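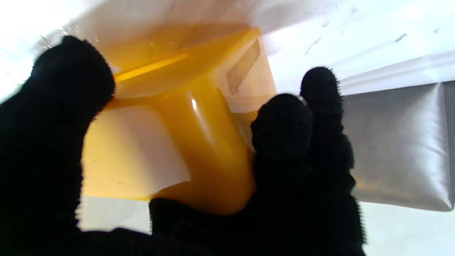

Chapter 6
Collecting Demonstrations

In Chapter 5 we trained a policy on a set of demonstrations that arrived in a tidy folder, already trimmed and labelled. You may have wondered where folders like that come from. They come from people standing at a bench for most of a week, doing the same small job over and over and trying not to think about lunch.

This chapter is about the bench. It has fewer equations than the last one and more cleaning up. Readers who skipped here from Chapter 3 in the hope of avoiding the maths are welcome, though you will need the definition of an episode (section 3.2) and some patience.

By the end of the chapter you should be able to plan a collection session, write instructions that an operator can follow, decide which episodes to keep, and defend that decision to whoever paid for the ones you threw out.

6.1 What a demonstration contains

A demonstration is a recording of a task being done by a system under human control. For our purposes it has three streams: what the cameras saw, where the joints were, and what the operator commanded. The recorder stamps each stream with a time. If the stamps agree with one another, you have a demonstration. If they don't, you have three unrelated home movies.

Most of the worked cases in this chapter come from Clarkcombe, a teaching lab where students collect data for handling tasks on a two-handed rig called Marikar. The recorder is called Dunau. It was written in a hurry one October by people who intended to replace it by Christmas, and it has now outlived two of the computers it ran on. You don't need either of them to do the exercises. Any rig that can be driven by hand and logged will do.

The Clarkcombe tasks involve small assemblies, packaging and other things with awkward corners. They were picked for being dull. A dull task has a clear start and a clear finish, and two operators will mostly agree on whether it was done. A group that begins with "tidy the workshop" will spend its first month arguing over what tidy means and its second month not speaking.

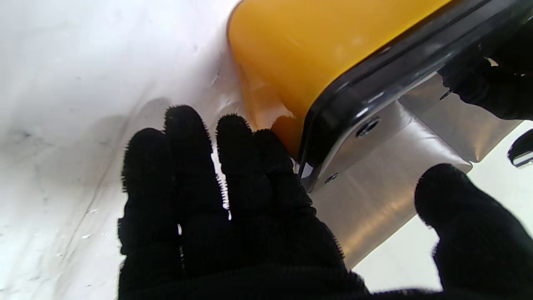
Where you put the cameras decides what the policy can ever hope to learn, so it pays to look at your own recordings early, before you own very many of them. An overhead view gives you the whole bench and hides whatever is under the hands. A wrist view gives you the contact and very little else. In the one printed here you can make out both screw heads in the brushed metal bracket, and you can see that one fingertip has reached the corner of the yellow plastic. You can't see where the plastic ends, as it runs out of the top of the picture, and of the other hand there is only a bit of black knit over the edge of the metal. A policy given this view alone would know a lot about that corner and would have to guess at the rest. Operators, who can lean over and look, forget this constantly. They will make a lovely correction based on something no camera recorded, and the policy will be left to conclude that hands sometimes jump to the right for reasons of their own.

The rule at Clarkcombe is that operators watch the camera feeds and keep their eyes off the bench. Everyone hates it. Sessions run slower, people bump into things, and the first afternoon's data is generally awful. By the second day the motions have changed. Operators tilt the wrist to bring an edge into sight before they close on it, and that tilt gets recorded along with everything else. The policy can learn to look before it grabs, which is more than can be said for some of the authors' relatives.

6.2 How many is enough?

More than you have. That answer is correct but doesn't help with bookings, so here is a longer one.

The first Marikar set was planned at 300 episodes. That number was chosen because it was round and because it fitted on a grant form. The students recorded all 300, and after review they kept 225. The others had dropped frames, or a finish that two reviewers couldn't agree on, or an operator who had plainly wandered off halfway through a grasp. Losing that many felt like a disaster at the time. It was a fairly good result for a first attempt, and we suggest you budget for worse.

What matters more than the total is how the episodes are spread. Suppose every episode begins with the part in the same spot, turned the same way. You have then recorded one situation a great many times. The policy will perform beautifully in that situation, you will film it for your website, and on Sunday someone will shift the bench a hand's width to plug in the kettle.

So vary the start. Move the part, turn it, flip it over, put something else next to it. Write the variations down ahead of time and work through the list in shuffled order. People who are asked to place things "at random" will place them in the middle, a little to the left, with a pleasant amount of room on all sides.

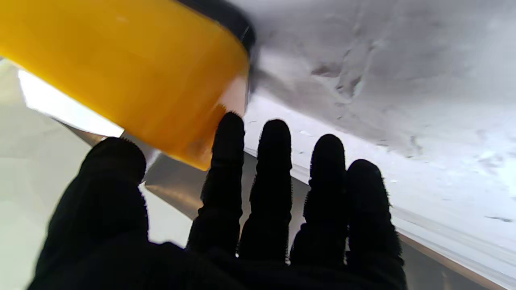

Variation in the operator is a harder matter. Two people asked to turn a part over will do it in two ways, and both ways may be fine. One rolls it along the fingertips. Another props it against the thumb and passes it across. Mix the two in a small set and a simple learner may average them, producing a third way that drops the part on the bench between the other two. You can deal with this by picking one method and training everybody to use it, or by collecting enough of each that the learner can tell them apart. The first option is cheaper. The second tends to hold up better when the part is slippery or the light is poor, and section 6.5 covers the kinds of model that make it practical.

There is also the question of fast motion. A quick transfer can smear across the image, and it is tempting to bin anything blurred. Think before you do. If the deployed system will move at that speed, it will see that blur, and it had better have met it before. What you can't forgive is blur in every camera at the same moment, at the point where the grasp is decided. Slow the operator down for that part and let them hurry through the rest.

Box 6.1: A short history of one bad label

Flodilmont, a packaging firm that lent Clarkcombe a box of parts, asked for each episode to be marked as a success or a failure. This seemed reasonable. The operators were given a key to press for each outcome. Partway through the set, a reviewer noticed that one operator had a perfect record. He had never failed at anything. When asked, he explained that if a grasp went wrong he simply picked the part up again and carried on until it was right, and then pressed "success", which it was.

He had a point. Those episodes turned out to hold some of the most useful material in the set, full of slips and recoveries that the careful operators had deleted out of embarrassment. The instructions now have a third key, for "got there eventually". It is the most worn key on the board.

6.3 Writing instructions for operators

An instruction sheet should fit on one page. Ours once ran to 16 pages and included a section on posture. It was read in full by its author.

The current sheet for the Marikar tasks goes like this:

Start with both hands open and clear of the part.
Wait for the Dunau light to go green. Count to two.
Do the task at a steady pace, watching the feeds.
If you slip, recover. Don't go back to the start.
When the task is done, open both hands, lift clear and hold still.
Press the key that matches what happened. Don't press the key that matches what you had hoped for.
Reset the bench from the next line of the shuffled list.

The pauses at each end look like padding. Keep them. Episodes that begin in mid-motion are a nuisance to trim, and a policy that has never seen a finished task sitting still won't know when to stop. One early version of ours put a part down exactly where it should go, then picked it up and put it down again until someone cut the power.
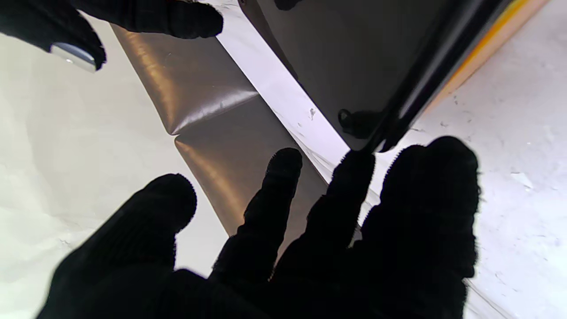

6.4 Reviewing what you recorded

Review on the day. Leave it a week and the operator won't remember why an episode ends with a hand hovering over nothing, and neither will you.

Play each episode at double speed with all the views side by side. You are looking for missing frames, for cameras that have drifted on their mounts, and for stretches in which every useful surface is hidden behind a finger. Watch the first few from each session at normal speed as well. A camera that has slipped by a small angle will spoil a whole afternoon's work without setting off a single warning, and Dunau in particular will tell you that all is well right up to the moment its disk is full.

Keep the rejects. Move them to a separate folder with a note saying why each one was dropped, in words a stranger could follow. "Weird" is not such a word. We have an entire folder marked "weird" and would pay good money to know what was meant.

Before going on, take any six episodes from your own first session and have a second person mark them without seeing your labels. Compare the two sets. Where you disagree, rewrite the instruction sheet before you record anything else, and bring both versions with you to section 6.5.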